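Fee Drag in Small Retirement Accounts: A Comparison of Two Fund Approaches

Student Project Report
Department of Business and Finance, Brisgate College
Prepared by Wajid Niazi

1. Purpose of the Project

This report examines how annual fund fees affect the long-term value of small retirement accounts. The project was completed as part of the applied investment course and compares two model portfolios over the same savings period. The first holds a low-cost index fund. The second holds an actively managed fund with a higher expense ratio. Both portfolios are models built for the course and do not represent the results of any fund on the market.

2. Background

An expense ratio is the yearly cost of owning a fund, stated as a percentage of the money invested. It is taken out of the fund's assets a little at a time, and the investor does not receive a bill. Many first-time savers are therefore unaware of the amount they pay. A survey of 125 students and staff at the college was conducted in September to measure this awareness. Of those who answered, 90 could not state the expense ratio of any fund they owned or had considered.

3. Method

Each model account received a deposit of $125 per month for 30 years. Both accounts were assigned the same return before fees, 6 percent per year, so that the effect of cost could be studied separately. The index account was charged 0.05 percent per year and the managed account 0.90 percent. Taxes and trading costs were left out. Deposits were entered at the end of each month and fees were applied monthly.

The calculations were done in a spreadsheet and checked by a second student working from the written method only. One error in the order of the fee and deposit steps was found and corrected before the final run.

4. Findings

The managed account finished with a lower balance than the index account. The gap was small in the early years and widened as the balances grew, as the fee applied to the whole account and the money paid in fees could no longer earn a return. Raising the monthly deposit increased the dollar gap in direct proportion.

The survey also asked which source respondents would consult before choosing a fund. Family members were named most often, followed by the employer's plan documents.

5. Limits of the Study

The equal return assumption is a simplification. A managed fund may earn more or less than an index before fees, and the model does not address this question. The survey was limited to one campus and its results should not be applied to the general public.
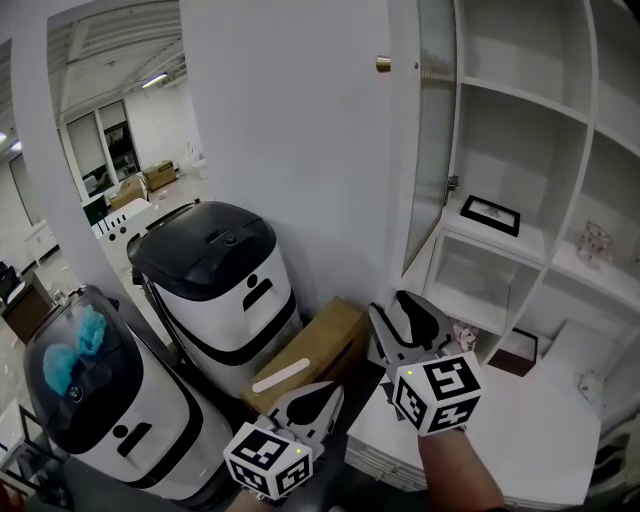 Figure 1. Hand-held grippers with marker cubes and two white service robots.

6. Recommendations

It is recommended that the college add a short lesson on expense ratios to the first-year personal finance workshop. A later project should repeat the comparison with uneven yearly returns and include advisory fees. The spreadsheet has been filed with the department office in Herrero Hall and may be used by other course sections on request.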